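Jornada de puertas abiertas en Sanden: mi sábado entre vinagres

Llevaba dos años queriendo ir y siempre se me cruzaba algo (una boda, una gripe, otra boda), pero este septiembre por fin me apunté a la jornada de puertas abiertas de Sanden, la vinagrería que está a las afueras de Riltville, pasado el puente viejo. Para quien no la conozca: hacen vinagre de manzana y de pera, y desde hace poco también uno de miel que me trae loca.

Salí de casa a las nueve y llegué tardísimo porque el autobús 15 los sábados da toda la vuelta por el polígono. Apuntadlo si pensáis ir: coged el 7, que os deja en la misma puerta. Total, que entré corriendo cuando el grupo ya estaba en el patio oyendo a Iolanda Conceição, la maestra vinagrera, una mujer con una voz tremenda que no necesita micrófono para nada.

La primera parte es el patio de la fruta. Nos contó que compran casi toda la manzana a los Rana, que tienen los huertos justo detrás, y allí estaba Hemant Rana en persona, partiendo manzanas con una navajita y repartiendo trozos. Probé una variedad pequeña, verde, de esas que te encogen la cara entera. ¡Malísima para comer y por lo visto estupenda para vinagre! Le pregunté si vendía al público y me dijo que los jueves por la tarde, en el cobertizo, sin bolsa y sin tarjeta.

Luego pasamos a la nave de los toneles, que para mí es lo mejor de la visita con diferencia. Huele tan fuerte que los primeros minutos lloras un poco, después te acostumbras y al salir eres tú la que hueles. Hay 103 barricas (lo pone en un cartel a la entrada), algunas compradas a bodegas que cerraron, y cada una lleva escrito con tiza el mes en que se llenó. Iolanda levantó la tapa de una para enseñarnos la madre del vinagre, esa especie de medusa gelatinosa que flota arriba. Un niño del grupo quiso tocarla y le dejaron. Yo también quería pero me dio vergüenza pedirlo.

En Sanden todavía trabajan con el método lento, con el líquido quieto en la madera y el aire haciendo lo suyo. Tarda meses. Harish Pandey, que lleva la parte de laboratorio, nos explicó cómo miden la acidez y se lió bastante con los porcentajes, pero se le notaba tan entusiasmado que le aplaudimos igual. Me quedé con una cosa útil: si en casa os sale una telilla en la botella no la tiréis, se cuela y listo.

La embotelladora estaba parada por ser sábado, una pena, así que esa parte se hizo larga. Mucha explicación sobre etiquetas y poco que mirar. Yo ahí me escapé al baño, lo confieso.

Y a las doce, la cata. Diez vinagres, del más suave al más bestia, con pan, agua y unas rodajitas de pepino para descansar la boca. Se prueban en vaso, a sorbitos mínimos, y entre uno y otro conviene enjuagarlo bien, porque el de miel deja un rastro dulce que se come al siguiente.

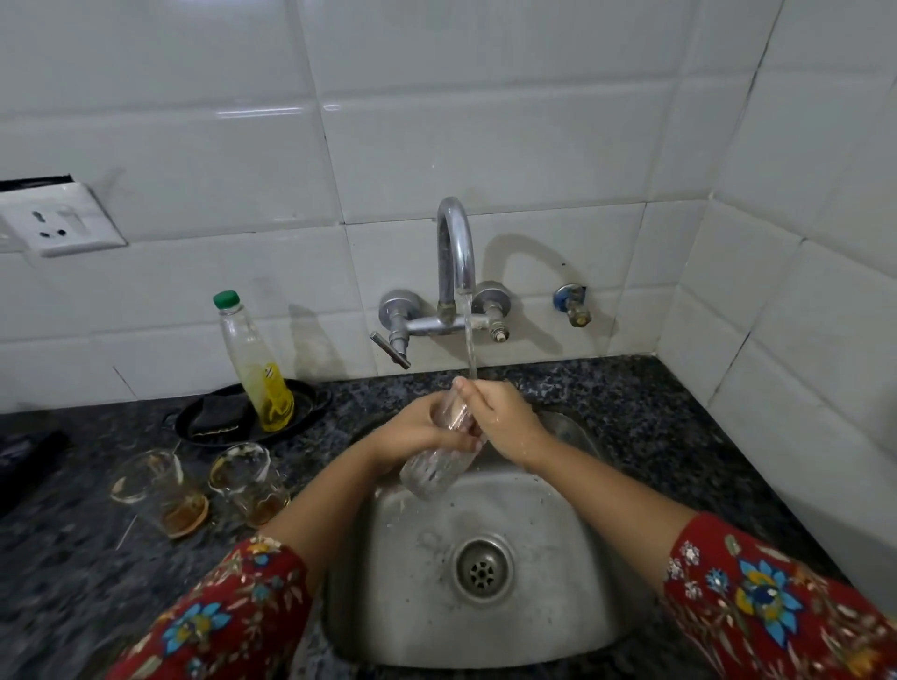

Bajo el grifo y con los dedos por dentro: así se enjuaga un vaso.

Mi favorito fue el de pera con dos años de barrica, suavísimo, casi para beberlo con hielo. Shivam Tyagi, con quien compartí mesa, defendía a muerte el Skirus, que es el más oscuro de la casa y sabe a ciruela pasada y un poco a establo. No me convenció, aunque reconozco que con un queso curado cambiaba mucho. Geeta Bhatt sacó de la cocina unas cebollas encurtidas que volaron, y cuando pedí la receta me dio la mitad: vinagre de manzana, semillas de mostaza, una hoja de laurel y «lo otro ya lo irás encontrando». Pues nada, a probar.

En la tienda hay descuento para los visitantes pero solo ese día. Me llevé dos botellas de pera, una de miel y un tarro de mostaza que no estaba en el plan. La visita es gratis y la cata se paga aparte, hay que reservarla por teléfono. Llevad chaqueta, que en la nave hace frío de verdad, y no vayáis en ayunas como fui yo.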